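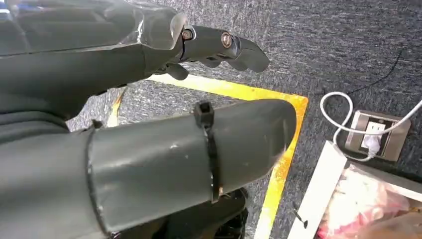
8th August. Gave up on sleep at five and went down to look at the tomatoes, which have blight, I'm nearly sure of it. Brown blotches on the lower leaves and one on a stem. I got down on the carpet by the back door to pull my boots on — carpet by a garden door, whose idea was that — and sulked for a bit. Pulled off the worst leaves and bagged them.
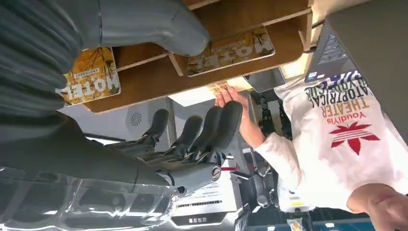 Ifeanyi Oyelaran rang about the allotment at Brelbridge. Plot 19 is coming free in November and do I want it! I do, but where would everything go? I'd need proper storage for the seed tins, something like a plywood shelf unit with compartments, and the shed leans enough as it is. 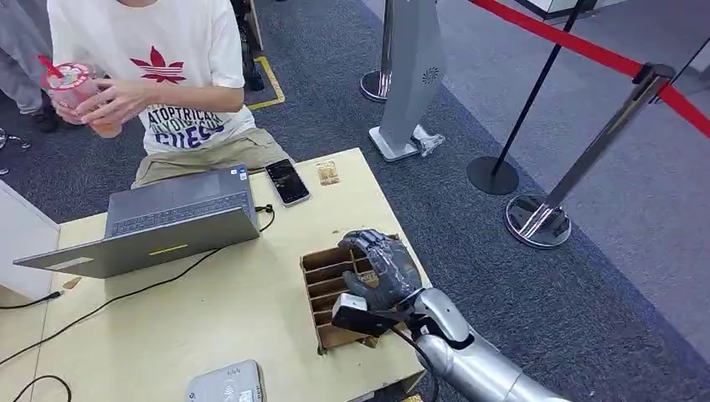

Far too hot by noon to do any digging. I watered the beans, lost the good trowel, found it in the compost. What I wanted was one of those orangey-pink drinks in a plastic cup with a red straw, and what I had was squash from the bottom of the bottle. Picked 2 courgettes, both enormous, and left one on next door's step.

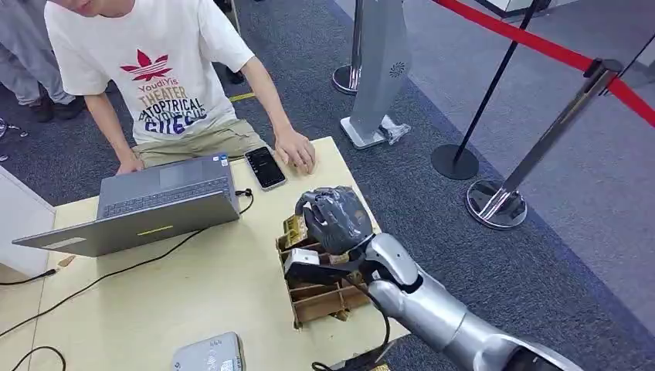 She brought it back, very politely, as she has three of her own. So it's soup tonight and probably tomorrow. Must ring Ifeanyi before he offers the plot to someone else, and find out if the water butt comes with it.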